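The Last Bus to Zondau
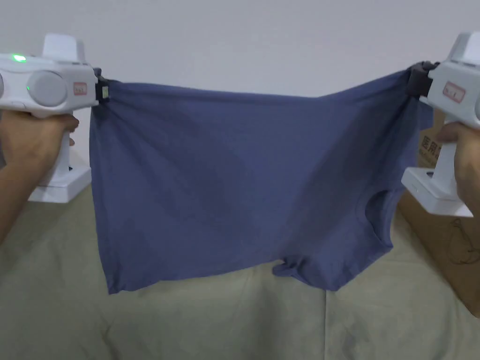
A blue T-shirt, held up sideways.

So I'd packed for two nights at my aunt's in Zondau and brought, I swear, one T-shirt and four pairs of walking socks. The driver looked at my ticket and said the 637 didn't stop there any more, hadn't since June, but he'd drop me at Troluvell if I didn't mind a walk.

I did mind! It was raining sideways and I had a cake on my knees (lemon, her favourite). Still, off I got.

There was one light on in the whole village, over the chip shop, and who was stood under it with a brolly, eating a saveloy? My aunt.

"You're late," she said. "Is that lemon?"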